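Ovby Hand-Held Gripper Pair

The Ovby pair is a set of two hand-held grippers for recording manipulation demonstrations without a robot in the room. The operator holds one in each hand and does the task directly. The recordings are then used to train a policy for whatever two-arm setup you run.

Each gripper carries a marker cube near the hand, printed on its faces with square black patterns. Tracking software uses the cubes to work out where both hands are through the whole demonstration. Keep the cubes clean and don't put tape over them.

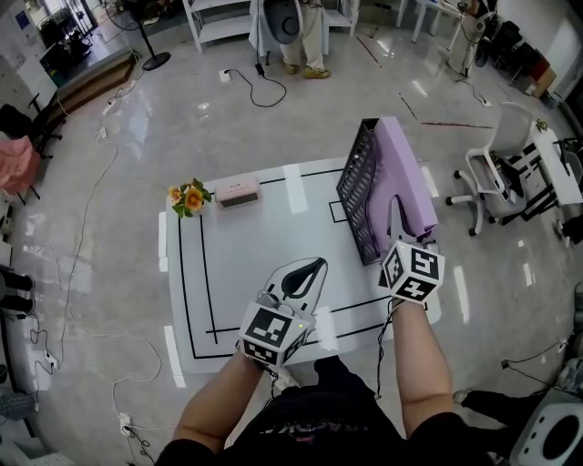 Most customers start with table work – boxes, trays, desk items – and move on to softer objects later. We suggest marking out the work area before the first session, so that start positions can be repeated from one operator to the next. Black tape on a white table works well.

What you get

The standard kit has 2 grippers, their marker cubes, a set of cables and a hard case. Spare jaws are sold in packs of 6. The Kioko recording software is included for one workstation, and extra seats are priced separately. Kioko checks each take when it ends and flags any stretch where a cube was lost, so bad takes can be thrown out the same day.

Thin and soft parts

Foam sheet, card and cloth are harder to record than rigid boxes. Close the jaws slowly and stop when the part is held. Squeezing further bends the part and teaches the policy to do the same. The camera on each gripper looks out past the jaws, so a part held upright stays in view along with the room behind it.

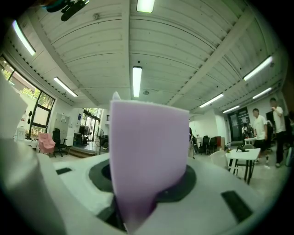 Wekesa Barasa ran our May trial at the Collport site and recorded 145 takes over a Saturday with one other operator, Imani Mwaipopo. They kept 80 for training. Most of the rejected ones were early takes, before both had settled on a steady pace.

Training and support

A half-day setup visit can be added to any order. Support is by email, with replies on working days. Replacement cubes have to be calibrated again before use – the steps are in the manual.

Related items
Ovby Spare Jaw Pack
Ovby Marker Cube, Single
Kioko Extra Seat
Jostitz Table Stand
Jostitz Cable Set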